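研究報告 > 生活文化ゼミ > 2019年度
読了時間 3分

学生寮における朝食欠食と共同炊事の効果に関する調査報告

2019年9月30日

1. 目的
本報告は、ダカチ寮(Dakach)の寮生を対象に、朝食欠食の実態を把握し、共同炊事の導入が食習慣に及ぼす影響を検討したものである。同寮では食堂の朝の営業が廃止されて以降、寮生の食事は各自に委ねられてきた。本ゼミでは、費用と調理時間の両面から継続可能な方法を探ることとした。

2. 方法
7月に寮生52名へ質問紙を配布し、50名から有効回答を得た。あわせて、希望者20名が共用の調理室で朝食を準備する試行を実施した。食材費は一人当たり月額3000円を上限とし、購入先は近隣の商店ホーデル(Hodel)に統一した。
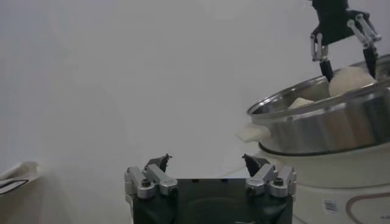

質問紙では、欠食の頻度、欠食の理由、前日の就寝時刻および調理経験の有無を尋ねた。回答は無記名とし、集計に際して個人が特定されることのないよう配慮した。

3. 結果
欠食の理由としては「時間がない」が最も多く、「準備が面倒である」がこれに次いだ。食費を理由に挙げた者は少数にとどまった。自由記述では、調理室の流し台が朝の時間帯に混み合うこと、食器の返却場所が分かりにくいことへの指摘が複数みられた。試行参加者については、前夜に下準備を済ませた日に欠食が少ない傾向が認められた。献立は米飯と汁物を基本とし、まとめて加熱できる蒸し物を適宜加えた。蒸し物は火加減の調整を要さず、調理経験の乏しい参加者にも扱いやすいとの評価を得た。 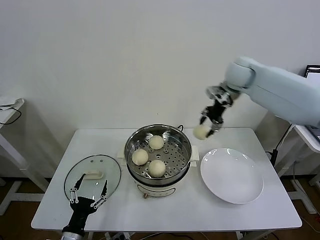 共同炊事を継続するうえで最も大きな課題は何か。
当番の負担の偏りである。授業開始の早い学生は朝の作業に加わりにくく、特定の参加者に準備が集中した。前夜の下準備と朝の配膳を別の当番とすることで、一定の改善が見込まれる。

4. 考察および今後の課題
本調査は一つの寮を対象とした短期間のものであり、結果の一般化には慎重を要する。試行参加者は希望者に限られ、もともと食事への関心が高かった可能性も否定できない。次年度はビョン寮(Byun)においても同一の質問紙を用い、比較を行う予定である。なお、質問項目のうち就寝時刻に関する設問は選択肢の幅が広すぎたため、改訂のうえ使用する。

シェア 3 コメント 0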